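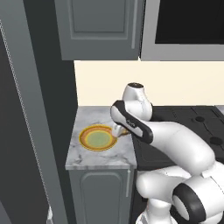
Unit 4 handout: Comparing grippers on thin, flat objects

Last updated: November

Plates are my favorite test object in this whole course! A mug has a handle and a box has sides, but a plate lying flat on a counter gives a two-finger gripper almost nothing to hold. You get the rim and that's it, so every small difference between two grippers shows up right away.

We work in the simulated kitchen this week. Same arm, same plate, same stretch of marble counter for everyone. You will compare two finger sets:

Lesten: short, stiff fingers with a flat tip.
Trarberg: longer fingers that bend a little under load.

Both run on the Rotich controller with its default gains. Please leave the gains alone until Part C (I know it's tempting).

Part A. Rim approach
Bring the gripper down at an angle to the right rim, with one finger over the edge and the other trying to get under it. Run 40 trials per finger set. Log the approach angle, the closing force and whether the plate slid. Sliding is the interesting part, so don't throw those trials out!

Part B. Push, then grasp
Push the plate until part of it hangs over the front lip of the counter, then grasp the part sticking out. Lesten did very well here in my own runs, 186 good lifts before I stopped. Trarberg was better in Part A, and I'd love to hear your ideas about why.

Part C. Controller
Pick your weaker finger set and lower the stiffness to 75 percent of default. Repeat Part A. Watch the wrist as well as the fingertips, as a soft wrist can hide a bad approach angle.

Contact settings
Plate friction matters more than people expect. Use the values in the Darnosora config file and write them at the top of your log. If the plate jitters when a fingertip touches it, halve the time step before you change anything else. Each run is capped at 3,000 steps.

Hand in your log, one plot per part and a paragraph on which finger set you would put on the arm for clearing a table. Bowls are next, and they are a lot of fun.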